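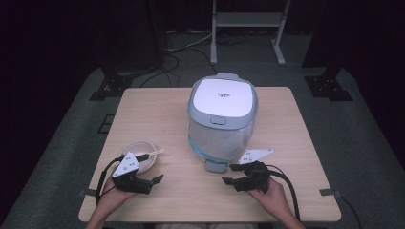
*Hand-held grippers in use at a table with a rice cooker, a bowl and chopsticks.*

**Skedville adopts a shared rulebook for teaching robots household chores**

Friends of good housekeeping in robotics, rejoice! The Skedville robotics groups have a common set of rules for recording how people do everyday jobs by hand, and it reads like it was written by people who have spent long days at the table.

The Tirngate Practice Guide was released on Fri 2 May. It covers work done with hand-held grippers, where a person picks up a pair of two-fingered tools and does a chore with them so that a robot arm can later learn the same motions. Until now each group in town has gone its own way on how to set up a table, when to throw out a take and what to write down afterward. Swapping recordings between groups meant weeks of cleanup, and sometimes the cleanup cost more than starting over.

"I have been waiting for this since I started," said Adebayo Nnaji, who led the writing at Lodwood. "We had two groups with beautiful recordings of the same kitchen job, and we couldn't put them side by side. One group started every take with the tools already touching the object. The other started with hands up in the air. Small thing, huge headache!"

The guide is short, and that's a big part of its charm. The main section has 7 rules, printed so that they fit on one sheet that can be taped up next to the table. The gist of them:

- Set the table the same way at the start of every take in a batch, and write down the layout before the first one.
- Keep the markers on the grippers clean, flat and in plain view. A scratched or bent marker plate gets replaced before work goes on.
- Route cables away from the hands and off the walking path. Check them again after every break.
- Kitchen appliances stay unplugged and cold unless the task sheet says otherwise and a second person is present.
- Keep failed takes, label them as failed, and never trim them to look like good ones.
- Stop when the person holding the grippers says stop. No reason needed.
- Log who set up the table, who did the task and which version of the task sheet was used.

The rule on failed takes got the most discussion during the draft stage. Several groups had been deleting theirs for years. Anozie, the shop that builds and repairs grippers for most of the groups in town, argued hard for keeping them, and its repair staff brought a stack of examples to make the case. A dropped chopstick or a lid that won't open can say a lot about where a grip goes wrong, and the final text gives those takes their own folder and their own label.

There's a good deal in here for the people doing the work, too. Holding a pair of grippers for a full morning is tiring, especially for the thumbs and wrists, and the guide treats that as a safety matter. It asks for a table height that suits whoever is working, a seat or a standing mat on request, and a change of task at regular points in the day. The person at the table can also ask for any recording of their own session to be removed, and the group has to confirm in writing that it's gone.

Before release, the rules went through a trial at Lodwood. The team recorded 400 takes of simple table jobs and then handed the whole batch to reviewers at Anozie who hadn't been in the room. Of those, 356 passed on the first check. Most of the rest were sent back for missing log entries, and the log form has been rewritten as a result. The old one had the task sheet version on the back of the page, where it was easy to miss.

"I loved that result," Nnaji said. "The hands were doing great work. Our paperwork was letting them down, and paperwork we can fix by Monday."

Some questions are still open. The guide says very little about work with hot food or running water, and it leaves lighting almost entirely to each group. There was a draft page on lighting, but the writers couldn't agree on whether a steady setup or a varied one makes for better training material, so the page was pulled. Recordings made in real homes are outside the guide for now. Privacy is the sticking point there, and the writers want to hear from people who have done it before they put anything on paper.

Groups that want to use the guide can start right away. There's no fee and no sign-up, and the one-sheet version comes in large print for wall use. Older recordings don't have to be redone, though they should be marked as made before the guide so that no one mixes them in by accident.

Comments are open through the summer, and a revised edition is planned for September. Nnaji is especially keen to get notes from people who hold the grippers every day, including short ones. Paper comment forms are at the front desk at Lodwood, and Anozie will take them along with any gripper dropped off for repair.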